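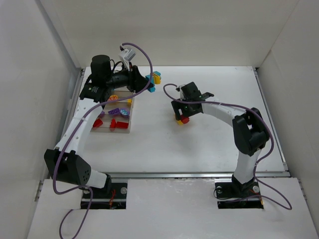 Section 3. Putting Up the Wall Panels

Read this whole section before you open the panel boxes. The Etanent bench enclosure comes with one back panel and two side panels. Side panels are marked L and R on the lower edge. The marks are small and are hidden once the panels are seated.

Before you start

The bench must be level and bolted down as described in Section 2. Leave the protective film on the panels until step 9. Two people are needed to lift the back panel.

Tools: 4 mm hex key, rubber mallet, tape measure, soft cloth.

Caution: Do not use a power driver on the panel screws. The inserts will strip.

Steps

1. Lay the back panel face down on a blanket or flat cardboard.

2. Fit the corner brackets to the back panel. Tighten the screws by hand until they stop, then back them off a half turn.

3. Lift the back panel into the rear channel. Press down along the full length until it drops into place. Tap the top edge with the mallet if one end sits high.

4. Slide side panel R into its channel from the front. Push it back until it meets the corner bracket.

5. Do the same with side panel L.

6. Check the corners from top to bottom. A gap of up to 2 mm is normal. If the gap is wider at the top than at the bottom, the bench is not level. Go back to Section 2.

7. Tighten all bracket screws, starting at the bottom.

8. Press the rubber trim over the front edges of the side panels. Trim is supplied overlength. Cut it with scissors after it is on.

9. Peel off the film. Start at a top corner and pull slowly.

Note: In a cold room the film may tear. Warm it with a hair dryer on the low setting, held at least 200 mm from the panel.

Cleaning

Wipe the panels with a damp cloth and mild dish soap. Do not use acetone, bleach or scouring pads. Pencil marks come off with a white eraser.

Caution: Do not hang shelves or hooks from the panels. They are not load bearing.

Replacement parts

Order trim and brackets from Busell by part name and bench size. Panels made before August 2022 use the older bracket with the slotted hole, and the two types cannot be mixed on one bench.

Section revised 15 February 2023 by Imtiaz Dewan. Checked by Samer Haddadin.

Continue to Section 4, Lighting.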